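Summer bedding at the Plotska house

In August the upstairs rooms stay warm until late in the evening, so we again use bamboo mats on top of the mattresses. Please keep the bedsheet under the mat and wipe the mat with a damp cloth every Wednesday. Do not fold it against the direction of the strips.

Clothes should not stay on the beds during the day. Miroslava Vávra has put 24 new hangers in the hall closet, and everybody may take from them.

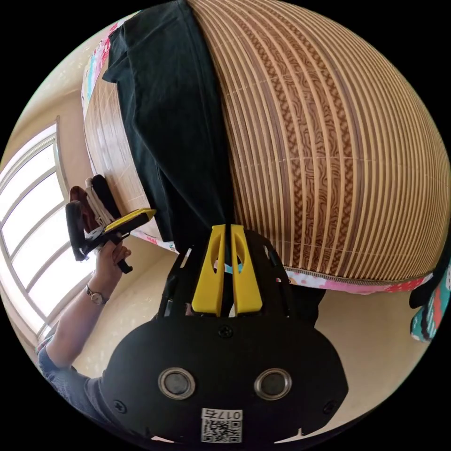
Dark garment over the edge of a bamboo mat, with the patterned sheet below it.

Questions about bedding go to Saodah Tuhumury.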